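The Patient Code Behind Seol

Myung-ja Shin will happily talk your ear off about padlocks. Her planner, Seol, slows down whenever its picture of a shackle gets fuzzy — a habit she's rather fond of.
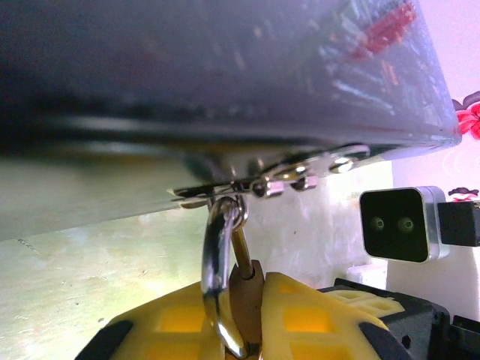

Why does the software slow down?
Moving gently gives it time for another look before it commits to a grip.

Teaching two arms to share one small space took Valter Pacheco 924 test runs and, he admits, a great deal of coffee.
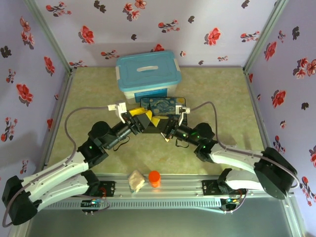

FLENMONT, November — Each arm has its own planner, and Seol checks both plans for collisions before either one moves. Next up, bless them, is the error log.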